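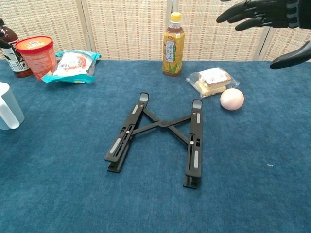 Fig. 1. Folding laptop stand, laid flat on the carpeted table.

Everyday Objects and Their Claims
Handout 5: The Folding Laptop Stand

Read this before the session. Bring a laptop if you have one, a ruler, and something you would normally put under a laptop when you have no stand. A thick book is fine. The stand in Fig. 1 will be on the table and everybody gets a turn with it.

Why a stand at all

The usual argument goes like this. A laptop joins its screen to its keyboard, so if the keys are at a good height for your hands, the screen is too low for your neck. Lift the machine and the screen comes up. So far I have no quarrel.

The trouble starts one step later. Lift the machine and the keys come up as well. Anyone who types on a raised laptop for an afternoon has swapped a bent neck for bent wrists and hunched shoulders. The advertising copy mostly handles this by showing people who are looking at the screen and not typing. When you read the three sample product pages (handed out separately), mark every place where a second keyboard is mentioned. I found one mention, in the Varance page, near the bottom, under "accessories."

My position, which you are welcome to attack: a folding stand bought without a separate keyboard is a half purchase. It may still be worth having for video calls, for reading, or to let some air under a machine that runs hot. Those are smaller claims than "transforms your posture," and I would like us to stick with the smaller ones until somebody shows me better.

How this type works

Look at the crossed brace between the two legs in Fig. 1. The arms meet at a round pivot in the middle, and that pivot is the part to watch when you handle a stand of this kind. Scissor linkages are old and well understood. They turn up in trivets, baby gates, mirrors on extending arms and the lifting tables in garages. The attraction is that one joint keeps several parts moving in step, so the user doesn't have to line things up by hand.

The cost is that everything depends on how snug the joint is. Too tight and people force it. Too loose and the whole thing wobbles under load, and a wobble at the bottom is a bigger wobble at the top edge of an open screen. A new stand tells you very little about this. If a shop lets you try one, try the display model that everybody has been pulling at for months.

The inner sides of the legs are slotted channels with raised rims. Before the session, write two or three sentences on what you think channels like these might do for a plastic leg. Please don't just write "strength." Strength against what? Bending along its length, twisting, being sat on in a backpack? Those are different, and a shape that helps with one may do nothing for another. If you think the channels have more to do with how the stand folds, say so and say how you would check.

The gray pads

The rubber grips deserve more attention than they get. They come in several lengths on this stand: pads at the upper ends, short strips beneath those, long strips lower down. Sellers like to say that such pads "protect your device." Perhaps. Their main job is friction. A laptop on a slope wants to slide, and smooth plastic on a smooth metal case won't do much to stop it.

Questions I want you to have in mind:

How steep can the slope get before rubber alone is not enough and you need a lip or a hook at the front?

What happens to rubber that has picked up dust, crumbs and hand lotion? Wipe a pad with a damp cloth, let it dry, and try the tilt test again.

How is each pad held on? If it is only glued, assume it will come off one day and ask whether the stand is still usable without it.

In last year's group, Gaëtan Poulain argued that pads are the first thing to fail on cheap stands and that the screws and hinges are fine for far longer than people fear. He may well be right. His sample was whatever his housemates owned, so I have filed it under "plausible."

Screws

There are small silver screws where the brace meets the legs. I mention them because a fastener you can see is a fastener you may be able to tighten, and that counts for something in an object whose most likely fault is getting loose. It doesn't prove the thing is repairable. You would need the right driver, and the screw would need to bite into something that hasn't been chewed up. Screws driven straight into plastic tend to survive only so many rounds of this. Do not take the screws out during the session. We have one stand.

A word on surfaces

We test on carpet first and on bare wood second, and the order matters to the write-up. Carpet flatters a stand. The pile gives a little under the feet, evens out small differences between them, and deadens any rattle. Put the same object on a hard desk and a rock you never noticed may show up at once. If you read a review that praises how stable a stand is, look for what it was standing on. Most reviews don't tell you.

Carpet can also mislead in the other direction. A foot that sinks may make the stand sit slightly crooked, and you then blame the hinge. Note the surface in every line of your results, even when it seems silly to repeat it.

Figures on the box

The sample pages quote numbers, and numbers calm people down. The Mamora page says its stand will carry 100 pounds. The Løken page says 200. Neither says where the load was placed, how long it stayed there, or whether anybody was typing. A typical laptop weighs under five pounds, so both figures are beside the point for ordinary use. I would trade either one for a plain statement of how far the top edge of the screen moves when you press the space bar.

The Distomport page gives a folded thickness of 31 millimeters. That one I like, since any of us can check it with a ruler.

In the session

Work in pairs. One handles, one writes, then swap.

1. Open and close the stand slowly a few times. Write down where it catches, if it does.
2. Set it up on the carpet. Press down on each leg separately with one finger.
3. Put a laptop on it. Open the lid to your usual angle. Type a short paragraph and watch the top of the screen.
4. Repeat on bare wood.
5. Repeat with your book in place of the stand.

Keep drinks capped and at the back of the table, well away from any laptop.

Step 5 is the one people skip, and I will ask for it. A thick book costs nothing extra, doesn't wobble, and has no hinge to wear out. It also blocks air under the machine, gives you no slope, and is a nuisance to carry. The stand has to beat the book on something you care about. Folding flat may be enough. For a person who works at one desk all year I doubt it is.

Write-up

One page. Describe what you did, give your measurements with the surface noted, and finish with a yes or no on whether you would buy this type of stand with your own money. "It depends" is allowed only if you name what it depends on. Attach your marked product pages.

Please don't use the word "ergonomic" unless you are quoting someone.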